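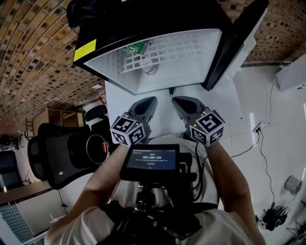

分类：机器人末端执行器　|　分类：测试方法　|　分类：数据采集设备

法斯顿冰箱测试

法斯顿冰箱测试（Faston fridge test，常简称“冰箱测试”或“法斯顿测试”）是一种比较机器人夹爪的方法。测试以小型冰箱作为工作空间，要求被测夹爪从冰箱里取出物品，或者把物品放进冰箱。该方法由纳姆斯特德（Namstead）夹爪实验室提出，最初只在实验室内部使用，目的是在 Oprea 和 Trukel 两种两指夹爪之间作出选择。后来它也用来评价手持式夹爪、头部相机的安装角度，以及控制器的力限制设置。

“法斯顿”是实验室所在的街道的名字，与冰箱的品牌没有关系。早期的内部文件里也写作“冷柜测试”，这个名称现在已经不用。

概述

夹爪的比较通常在开放的桌面上进行。物品放在平面上，上方没有障碍，夹爪可以从任意方向接近。在这种条件下，设计很不同的夹爪也会得到接近的成绩，因此桌面测试不容易说明哪一种夹爪更适合家庭环境。

冰箱测试的条件比较严格。小型冰箱的开口窄，内部有隔板或者网架，门打开以后还会占据一侧的空间。夹爪必须从正面进入，手指张开的宽度受到内壁的限制，手腕的转动也受到限制。冰箱内部颜色浅，光线反射较强，对相机的曝光是一种考验。

测试分为手持和机械臂两个部分。手持部分由人操作夹爪，手指的运动通过标记和相机记录；机械臂部分把相同的手指安装在机械臂上，由控制器执行动作。两部分使用同一组物品和同一套评分规则，因此成绩可以放在一起比较。先做手持部分，再做机械臂部分。

历史

实验室原来使用一块有孔的铝板作测试台，物品用销钉定位。工程师罗克珊娜·马诺莱（Roxana Manole）认为这个测试台过于规则，建议用一件普通家电代替。她的第一份提案中列出了抽屉、微波炉和小型冰箱。抽屉的深度不够，微波炉的门比较紧，开门的难度会影响对夹取本身的评价，最后选择了冰箱。

第一次完整的测试在2023年1月28日（星期六）进行。当天只测试了手持部分，使用的是 Oprea 夹爪的手指。记录表中有多处空白，原因是计时器和录像没有同时开始，后来对齐时间时，有些段落无法使用。从这次以后，计时显示改为固定在操作者胸前，开始和停止都由操作者自己完成。

同年8月，卡拉·塞佩达（Karla Zepeda）编写了第二版规则。第二版增加了机械臂部分，重新规定了物品清单，并且把“碰到冰箱”和“推动冰箱”分成两种不同的错误。现在使用的规则大体上还是这一版，只有力限制一节作过修改。

装置

冰箱

冰箱放在桌子上，门在测试前打开，测试中不再移动。规则要求门的角度在同一组测试中保持一致，但没有规定具体的角度，因为不同型号的铰链不同。网架的高度也保持一致。冰箱不通电时也可以进行测试，但是内部照明必须稳定，否则不同组的图像不能直接比较。

桌面建议使用浅色。标记立方体上有黑色图案，在浅色背景前面边界清楚。深色桌面并不禁止，不过使用者需要在报告中说明。

手持式夹爪

手持式夹爪有左右两根手指，操作时两手分别在两根手指的根部。手指根部各装一个标记立方体，立方体为白色，可见的面上有黑色方形图案。相机看到图案以后，软件可以计算手指的位置和方向。使用立方体而不使用平面标记，是为了在手腕转动时仍然有一个面朝向相机。

手指上有绿色的小指示灯。规则没有规定指示灯的含义，由各个装置自行定义，但是要求在报告里写明。在实验室的装置上，绿灯表示数据连接正常。

胸前支架

操作者穿戴黑色的胸前背带，背带上装有支架，支架上方有一块小屏幕。屏幕用深色界面显示计时，格式为时、分、秒。操作者低头时可以读到时间，头部相机在同一视野里也能够拍到屏幕，这样录像中就包含了时间信息，之后对齐数据比较方便。

支架的缺点是重量集中在前面。塞佩达在规则的附注中建议，操作者连续工作一段时间后应该放下支架休息，休息时间不计入成绩。连接夹爪的电缆应当留出余量，使手臂伸入冰箱时电缆不会拉紧。第一版规则没有这一条，结果电缆的拉力会轻微地改变手指的角度，而操作者往往没有感觉。

相机

主要相机位于头部，视角向下，要求同时看到冰箱开口和两个标记立方体。当手指进入冰箱较深时，立方体仍应该留在开口外面；如果立方体进入冰箱内部，标记可能被上壁遮挡，位置数据就会中断。因此，手指的长度在这个测试中是一个重要参数。

一些使用者另外在冰箱侧面放置一台固定相机，用三脚架支撑。固定相机的图像只供复查，不参加评分。

测试物品

第二版的清单共有24件物品，按照形状和软硬分组。清单规定物品的类别，不规定品牌，使用者可以在当地购买。

硬质圆柱类包括饮料罐和小玻璃瓶。饮料罐有两种放法，直立和横放。横放的罐子会在网架上滚动，手指必须从两侧同时接近，这个项目对两指夹爪来说区分度较高。

软包装类包括袋装食品和塑料袋装的蔬菜。这类物品的表面有皱褶，每次放置后的形状都不一样，所以规则要求每次放置后先拍一张照片，再开始计时。手指夹住包装的边缘和夹住中间都算成功，只要物品离开冰箱时没有掉落。

扁平类包括奶酪盒和带盖的浅盒。扁平物品贴近网架时，手指尖需要进入网格之间的空隙，或者先把盒子抬起一边。较尖的指尖在这里有优势。

易损类只有鸡蛋和软质水果。这一类在手持部分是必做项目，在机械臂部分是可选项目。

测试流程

每件物品先由助手放到规定的位置，助手的手离开冰箱以后，操作者按下计时。操作者把手指伸向开口，夹住物品，取出，放到桌面上的指定区域，然后停止计时。放入项目的顺序相反。

每个位置重复20次。如果物品在移动中掉落，这一次记为失败，不允许再次夹取。如果夹爪只是没有夹紧、物品还在原来的位置，操作者可以继续尝试，时间照常计算。规则的第一版不允许继续尝试，但是马诺莱认为，在实际使用中机器人也可以多试一次，全部记为失败会掩盖夹爪之间的差别。

操作者在正式测试前可以练习。练习的内容和时间没有限制，但是练习用的物品不能与正式测试的物品完全相同。同一名操作者应当完成同一组中的全部夹爪，并且夹爪的顺序要随机安排，避免操作者越来越熟练而使后面的夹爪得到较高的成绩。

机械臂部分不需要助手以外的人员。机械臂的轨迹可以来自手持部分的记录，也可以由控制器重新规划。两种方式的成绩要分开列出。

评分

满分为100分，由成功率、时间、接触错误三项组成，成功率所占的比重最大。时间的评分使用中位数，这样一两次特别慢的尝试不会明显影响结果。

接触错误分为轻接触和重接触。手指或手腕碰到内壁、网架或者门，但没有使它们移动，是轻接触；网架移位、冰箱在桌面上滑动，或者门的角度改变，是重接触。重接触发生后，助手必须把装置恢复到原来的位置，然后才能继续。轻接触的判断在实践中有争议，因为从头部相机的角度，有时看不出手指与网架之间是否还有距离。发生争议时，以固定相机的图像为准；没有固定相机时，不扣分。

易损物品的外观损坏另外记录，不换算为分数。

Oprea 与 Trukel 的比较

Oprea 夹爪的手指较宽，内侧有一层软垫，适合圆柱形和软质物品。Trukel 夹爪的手指较窄，向尖端逐渐变细，可以进入网格的空隙。两者都使用相同的标记立方体，因此更换手指以后不需要改变软件，只需要重新校准。

实验室对两种夹爪进行了一轮较大的比较，共保留有效记录900次，手持部分和机械臂部分都包括在内。在手持部分，两种夹爪的总分接近，Oprea 在软包装和易损类中较好，Trukel 在扁平类中较好。横放的饮料罐没有得到明确的结论：Oprea 夹得较稳，但是宽手指容易在接近时把罐子推向后面；Trukel 接近比较容易，取出时罐子却有可能在手指之间转动。

在机械臂部分，差别变得明显。人在操作时会根据看到的情况改变手腕角度，控制器则按照设定的角度进入，宽手指因此更常发生轻接触。把力限制降低以后，Oprea 的重接触减少，但是夹取硬质物品时出现了更多的掉落。实验室最后在冰箱和柜子的任务中使用 Trukel，在桌面任务中继续使用 Oprea。

马诺莱在比较报告中写道：“手持部分的成绩说明手指可以做到什么，机械臂部分的成绩说明我们的控制器现在可以做到什么。这两个问题应该分开回答。”报告同时提醒读者，操作者的人数很少，手持部分的小差距不应当用来给夹爪排名。

在控制器和相机比较中的应用

测试方法提出以后，也有使用者固定夹爪，改变其他部分。最常见的是比较控制器的力限制。做法是选择同一种手指，在几种设置下重复同样的物品，只比较接触错误和掉落的次数。这种用法不计算总分。

相机方面，主要的问题是安装角度。角度过于向下时，能看清桌面，但是看不到冰箱内部的上层；角度过于向前时，可以看到冰箱内部，胸前的计时显示却会离开视野。视角较宽的镜头可以解决一部分问题，代价是标记图案在图像中变小，边缘的变形也较大。塞佩达建议在正式测试之前，先录一段短的空动作，检查标记从进入到退出是否一直能够识别。

曝光的设置也值得注意。冰箱内部明亮而房间较暗时，自动曝光会在手指进入开口的过程中改变亮度，标记的白色部分可能过亮。规则建议锁定曝光，以标记立方体为测光对象，即使冰箱内部因此显得过白。

局限和批评

对这个测试的主要批评是冰箱没有统一型号。不同冰箱的开口宽度和网架间距不同，两个实验室得到的分数不能直接比较。支持者认为，测试的目的是在同一地点比较几种夹爪，统一型号会增加费用，而且型号停产以后，规则又必须修改。

另一个批评是测试不包含开门。开门需要较大的力和较大的运动范围，在家庭任务中不可省略。塞佩达曾经写过一份开门项目的草稿，由于门封的吸力随使用时间变化，重复性不好，草稿没有加入规则。

此外，手持部分依赖操作者的经验。一名熟悉某种夹爪的操作者可能无意中选择适合它的动作。随机安排顺序可以减少这个影响，但是不能完全消除。也有人指出，两手分别控制手指时，两根手指可以有不对称的运动，而安装在机械臂上的夹爪大多只能对称开合，所以部分手持记录不能直接转换为机械臂的轨迹。规则对此的处理是在转换前取两根手指的中点作为夹爪的位置，张开宽度单独保存。

参见

两指夹爪
末端执行器
基准标记
手眼校准
力限制控制

注释

一、本条目中“手指”指夹爪的手指，操作者的手一律写作“手”或“两手”。
二、第一版规则没有编号，“第一版”是后来的说法。
三、Oprea 和 Trukel 没有通用的中文译名，本条目保留原文。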